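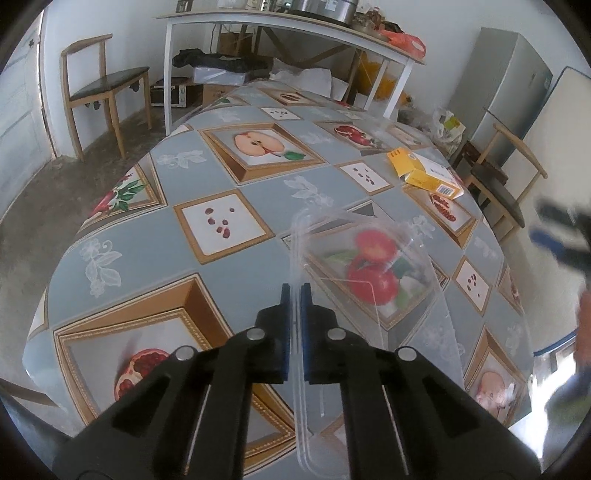 台所まわりの片づけ、写真で少しずつ

春になると急に棚の中が気になりだす性分で、今年もやってしまいました。といっても大がかりな模様替えではなくて、出しっぱなしの容器やお菓子の袋をどうにかしよう、というだけの話です(それでも半日つぶれました!)。写真は少しだけですが、ひとことずつ添えて載せておきます。

透明のふた付き容器

ケーキやお惣菜を買うと増えていく、あの手の透明容器。捨てるのが惜しくてつい取っておくんですよね。うちのルールは「ふたがちゃんと閉まるものだけ残す」。テーブルクロスはザクロやりんご、唐辛子の絵が並んだにぎやかな柄で、容器を上にかざすと赤い実が透けて見えるのがちょっと楽しい。黄色い箱もふたを開けて同じテーブルに置いています。奥の棚には大きなステンレスの鍋と瓶がいくつか。瓶のほうは中身の見直しがまだなので、また今度。

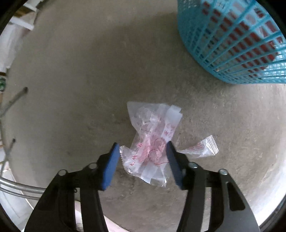

お菓子の整理は、いつもいちばん後回しにしてしまいます。だって始めると食べたくなるから!個包装のものは大袋のまま置いておくと場所をとるし、かといって全部出すと今度は小袋があちこちに散らばるし、毎回悩みどころです。コンクリートの床に置いた透明の袋にもぎっしり入っていて、すぐ横には小袋がひとつ。白っぽい包みにピンクがかった赤の模様、ハートの形も見えて、こういう包装にはどうも弱いです。友人のJinlong Fanさんに話したら「ふた付きの缶に移して、入るぶんだけにしたら」と言われました。なるほど、缶なら食器棚の下の段に余っているのがあります。去年の1月にもらったクッキーの缶で、少しへこんでいるけれどふたはしっかりしています。

片づけメモ

・ふたの合わない容器は資源ごみの袋へ
・輪ゴムと袋留めは引き出しの左側
・お菓子の缶は子どもの手が届かない段に置く
・瓶のラベルは油性ペンで書き直す

ラベルは前に水性ペンで書いて、拭いたとたんに全部消えてしまったことがあって。あれは悲しかったなあ。次は瓶の写真を載せるつもりです。詰め替えに使いやすい瓶をご存じの方、コメント欄で教えてくださいね。

2022年4月13日(水)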